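Teleoperation Participants, Household Manipulation Study (paid, on site)

Platel is recruiting participants for a study of remote-controlled kitchen work at the Galholm site. Participants operate a humanoid robot through the Skivum control station and demonstrate dish handling from start to finish. The recordings are used to train manipulation policies. Sessions begin in May.

Task set A covers handling of bowls near wire racks. Operators work mainly from the wrist view, where the fingers hide part of the object and reflective surfaces can make depth hard to judge.
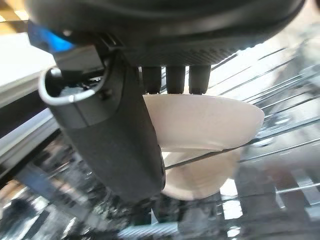 Wrist view, task set A: white bowl at the gripper, with thin metal wires alongside.

Task set B covers objects of other shapes, including cylinders and handles. The operator sets the hand orientation before closing the fingers and may abort an attempt at any point. Aborted attempts are kept and labeled. They count toward the session total.

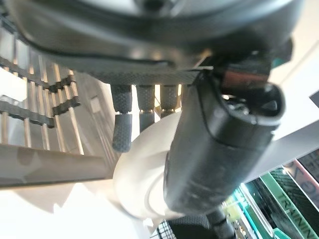

Wrist view, task set B: textured black fingers next to a black cylindrical handle.

Each participant completes 6 sessions. The current data set, Hattar, holds 3622 demonstrations, of which 382 were rejected for tracking loss or excessive contact force. Review of the rejected files led to the present training block, which all participants complete before their first recorded session.

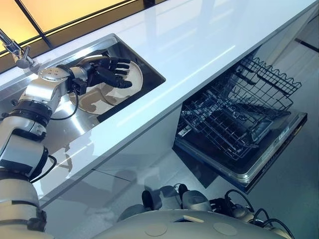

Task set C is the full transfer from sink to dishwasher and is assigned after sets A and B are passed. Operators switch between the head view and the wrist view as needed. The starting layout has the dishwasher door folded down and the empty rack pulled out, with a plate leaning in the basin. Most force-limit stops in this set occur at first contact with the plate rim. Approach speed is therefore capped until the grasp is confirmed by the operator.

Requirements
Age 18 or over
Normal or corrected vision, including depth perception
Full use of both hands
Able to stand for 40 minutes at a time
No previous robotics experience needed

Participants are paid per completed session, training block included. Parking is available on site.

To apply, send a short note with your availability through the Platel contact form and quote reference 1805.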